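We use cookies to remember your settings and to count visits. By continuing to read you accept this. Accept | Manage cookies

Print this page | E-mail this page
Reading time: 8 minutes

3. Materials and Sorting Procedure

3.1 Households and items

The items come from 30 households in Gremgate and Borken. Each household was asked to set aside small belongings from one drawer, shelf or bag of its own choosing and to leave them as they were normally kept. Lids stayed on if they were usually on. Things kept inside other things stayed inside them. We asked for no cleaning and no tidying beforehand, although several households told us afterward that they had done a little of both.

Food, medicine in use, and anything with a person's name on it was left out. What remained was a mix of packaging, kitchen plastics, clothing, soft bags, stationery, and parts whose main piece had gone missing. The full set came to roughly 3000 items. We did not try to make it balanced by type, and kitchen plastics are overrepresented in the Borken households, where most people chose a kitchen drawer.

3.2 The sorting surface

All items were laid out on a plain cloth. An earlier round of the work used a bare table, and small things rolled or slid when a neighboring item was lifted. A cloth stopped most of this. It also made it easier to move a whole group at once by picking up the corners. We chose a pale color so that dark items could be told apart from the surface, and we did not iron the cloth between households. Folds were left in unless they tipped an item over.

3.3 Where the writing is

For each item the sorter noted whether it carried any writing or code, and where. Three positions were used: on the body of the item, on something attached to it, or nowhere. An item placed inside another was entered on its own line, with a cross-reference to whatever held it. The holding piece kept its own entry for writing, so a plain dish with a printed packet in it would be entered as unmarked.

The distinction matters for the reading task in Section 4. Print on a flat face is usually found at once. A tag sewn or hung on a soft item can fold under, turn over, or lie against the fabric, and a sorter may have to lift it before it can be read at all. 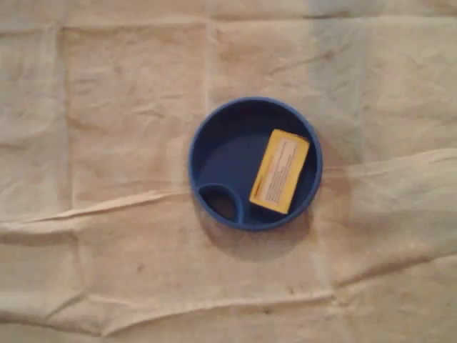
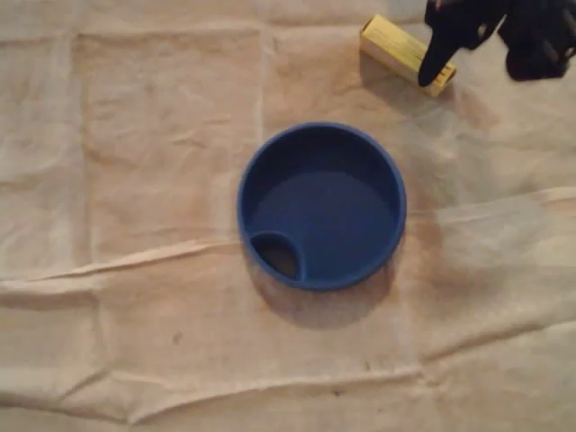
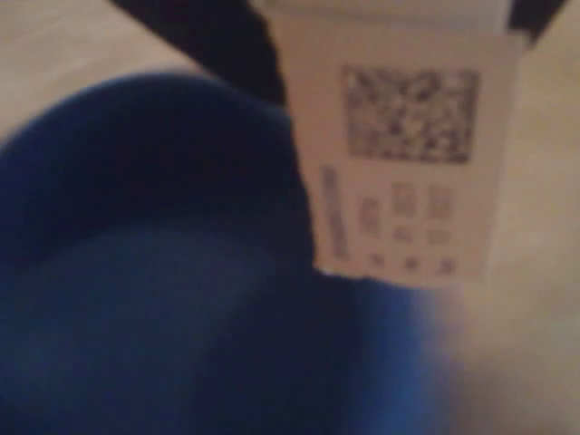 Figure 2. Items and marks. First: a yellow item with a white printed label, lying inside a round blue plastic piece. Second: a round blue plastic piece on the beige cloth. Third: a white tag with a square matrix code, against dark blue fabric.

Gremgate Household Labeling Group
Posted 2019-05-05 | Section 3 of 6

The first panel of Figure 2 has print on a flat face, and most of the white label is given over to fine type. Labels of this kind were the hardest to enter in a consistent way. Sorters agreed that there was text but often differed on what kind it was — ingredients, directions, a maker's address, or all of them run together. We therefore dropped the content field for dense labels and kept only the position field and a yes or no for whether the sorter could read the text at arm's length.

The third panel belongs to the attached group. A matrix code on a tag was entered as a code even when the sorter had no means of scanning it. Where both a code and words were present on the same tag, both were entered. Tags that had been cut off by the owner, leaving only a stub in the seam, were entered as attached but blank.

3.4 Naming the items

Sorters wrote a short name for each item before choosing a category from the list. The list was built from the one used in the Skurkon inventory and had 53 categories after we merged the ones that were hardly ever used. The short names were kept because they show where the list did not fit.

Round plastic pieces gave the most trouble. The same piece could be called a lid, a dish, a cap or a tub, depending on which side was up and whether anything was lying in it. A raised rim seen from above looks much the same on a shallow container and on an upturned lid. Small molded features inside the rim were read as a spout by one sorter and as a compartment by another. Looking at the piece from the side settled many of these cases, so we added a step to the instructions: before naming any round piece, turn it over and look at the edge. Where the matching part was not in the set and the name was still in doubt, the item was entered as "round plastic, use unclear."

Soft items were confused less often but in a different way. Sorters tended to name them by color and feel first, then by use. A padded item that had not been unfolded might be entered as a blanket, a jacket or a pouch. We asked sorters to open folded items out once and to fold them again in the same way where this could be done. In the Borken households this step was sometimes skipped when the surface was crowded.

3.5 Checks

Each household's entries were read through by 2 people who had not done the sorting. They looked for items with no category, items entered twice, and cross-references that pointed at nothing. Double entries were mostly lids, entered once by themselves and once as part of the container they came off. When the readers could not agree on a name, the more general one was kept.

Sorting was finished in August. The cloth was shaken out and refolded after each household, and items were returned in the bags they had come in. Three kinds of loss were allowed for in the records: an item withdrawn by its owner, an item broken in handling, and an item that could not be matched to an entry at return. The last kind was mostly small caps and twist ties. The entries for these were kept, with a note in the margin, and they are included in the tables in Section 4.

The naming rules in 3.4 follow Bermúdez in the treatment of nested items but not in the treatment of tags, which that scheme counts as separate objects.

Print this page | E-mail this page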